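4.3 Recording the reference view

The reference view is the wrist camera image that the change-detection method compares against during a trial. Record one for each table position before you start. Results in the Lultutton report were obtained with this procedure, and a set recorded any other way should not be pooled with them.

1. Move the arm to the start pose and wait for the joint lights to stop flashing.
2. Open the gripper fully.
3. In the Clirnurora window, choose Reference, then New.
4. Set the exposure to 65 and turn automatic exposure off.
5. Check the live view. The near edge of the table must be visible, with floor below it.

Note: Part of a finger will show at the bottom of the view. The mask file covers it, so there is no need to move the camera. 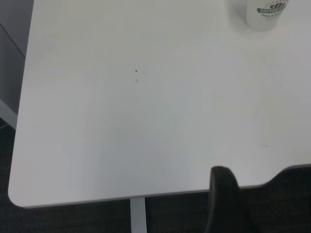
Figure 4-2. Wrist view of the white table, with a paper cup at upper right and two small specks near the middle.

6. Look over the table surface in the live view at full size. Small specks and faint streaks count as surface marks. Either wipe them off or enter them in the marks list.
7. List every object in view, including any that is only partly visible. For a cup like the one in Figure 4-2, enter "cup, partial".
8. Press Record. The software takes three images and stores the average.
9. Type the table position and your initials, then press Save.

Caution: Keep hands and sleeves clear of the arm while recording. The arm holds its pose under power and may move when the window is closed.

Caution: Do not change the room lighting between the reference and the trial. In the Phuthong runs, soft shadows on a white surface were the main source of false detections.

If the software reports "reference unstable", delete the set and repeat from step 3. After three failed attempts, stop and check the camera mount screws (section 2.6).

Reference set 1963 is kept on the Studbridge server as a known good set. Load it to test the comparison step without the arm. Requests to change the mask file go to Tzu-hsuan Yip.

Section last revised 2022-02-25.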